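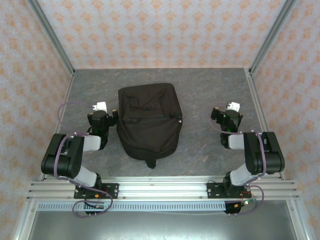 I must plan the budget for a second packing cell and I do not want to forget something again. For the first one we had 9,000 in mind only for the arms, and then the small items came. You pay also for the rail, the mounting plates, and all the cable, which on our cell hangs in loops beside both arms because I had no money left for cable guides. What should I put in the plan besides the arms?

Damian Riedl
2 min read
Search the community Search

The work is putting things into a soft black bag. The goods are mixed: a paperback such as "Three Days to See" has a smooth cover, others are boxes. So I also ask if the yellow fingers with the rectangular openings are worth buying again, or if I should save there.

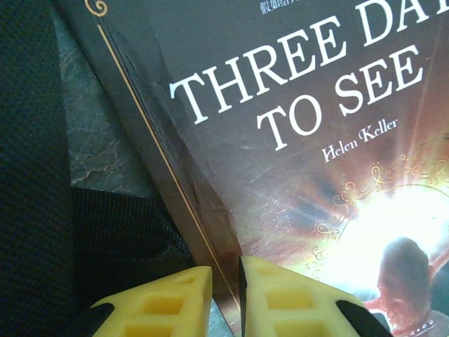 What members wrote

Lawal Abubakar
Please count the fingers as consumables, not as equipment. I keep 1,000 per year for fingers and pads, and 4,000 as reserve for motors and one spare gripper. Order the spare on the same day as the arms — later the delivery can take 5 weeks. For the cables, buy guides from the beginning. Lurnico sells them by the metre.

Dotitz
depends on your country. just buy cheap ones

Afolabi
I would put working hours in the table also. A soft bag is more difficult than a carton, and in our shop the person who adjusts everything costs more than the hardware in the first year. Ask the supplier for a trial before you sign, and bring your own bag to it.

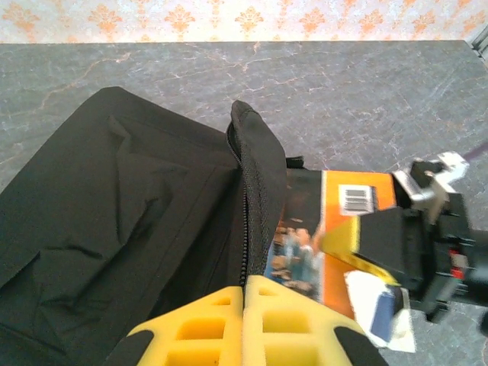 Skaltham, November

Thank you all. The spare gripper and the cable guides are now in my table, and the working hours have their own line. I keep the yellow fingers in the plan. One gripper must hold the orange box at the open zip, so I will ask for the trial with exactly this bag and this box. The supplier calls me on Tuesday. — Damian Riedl

Related
Used arm or new arm for a small shop?
How to write a spare parts list
Cable guides: which width?
Leasing a gripper for one season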